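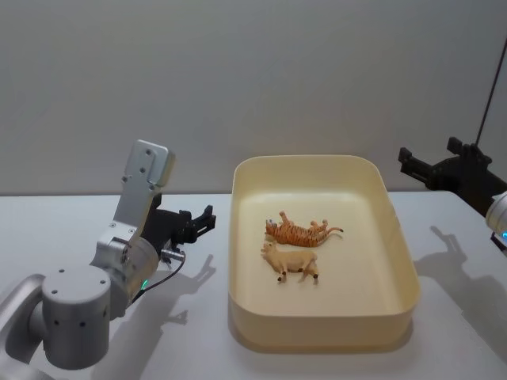
Tiger and pig in the bin, an arm on each side.

Zeman parallel fingers or Zarkmont fingers for small toys in a shallow bin?
Posted by User606, 16th December

I have a two-arm bench cell with a black two-fingered parallel gripper on each arm and a camera at head height looking down over the bin. The task is to lift small plastic animals out and stand them on the table. The grippers are the stock Zeman ones. I am trying to decide whether to change one side to the Zarkmont set, which Sonora lists at 1,490 for the pair with the mounting plate.

The difficulty is two toys lying parallel and nearly touching. The fingers need a gap on both sides of the body and there isn't one between the tiger and the pig. Over 100 attempts with the left arm, most failures were one finger landing on top of the neighbouring toy. A few were the toy turning in the grip on the way up. I have tried closing force at three settings and it made no difference to the first kind of failure.

Is this a finger problem or a planning problem? I would sooner not spend the money twice.

zeroed_encoder
Mostly planning. No parallel gripper will get into a gap that isn't there, and the Zarkmont fingers are only slightly thinner at the tip. Grip across the legs or the head end, where the body narrows, or use one closed gripper to push the pair apart and pick with the other. You have two arms, so use both.

Check the hand-eye calibration before anything else. If the error is 2 mm at the bin floor, that alone will put a finger on the wrong toy. Repeat the check near all four corners and not only in the middle, as a tilt error shows up at the edges first. 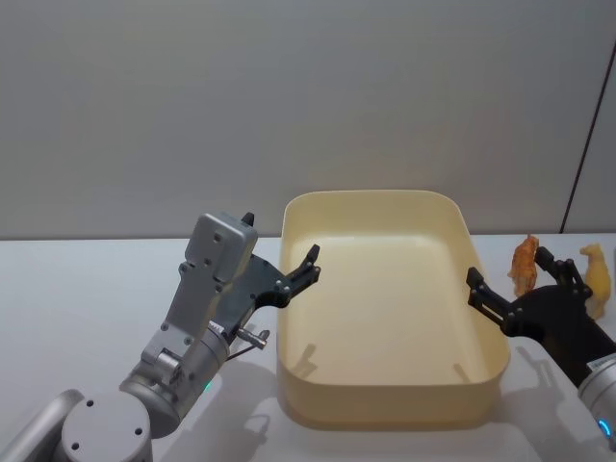
Also look at clearance at the rim. With a wrist bracket as tall as that, the approach angle near the side walls is limited, and the planner may be choosing a poor grasp simply to keep the wrist clear. Log the rejected grasps for a few runs. If the good ones are being thrown out for wall collision, a different finger won't help, but a longer one might.

For the turning, put a thin rubber pad on each finger and lower the closing speed. Leave the force where it is until you have tried that.

benchtop_kd
just buy the zarkmont ones, had mine since April and no complaints. the plate from sonora came without screws though so order some

lowtorque
I ran both sets on the same arm last year, with different parts (bottle caps and short tubes). Results, for what they are worth:

Zeman: wider opening, more flex at the tip, easy to pad.
Zarkmont: stiffer, better repeatability on the small tubes, smaller opening. Anything with legs sticking out is awkward unless the wrist angle is right.

On a toy lying on its side I would expect the opening width to matter more than the stiffness. If you do change one, change one side only and keep the toys, the bin position and the lighting fixed – otherwise the comparison is worthless. Shadows from the arms moved my depth readings more than the change of fingers did, so record a set with the arms parked in the same pose each time.

I agree with the first reply about pushing the toys apart. It adds a few seconds per cycle.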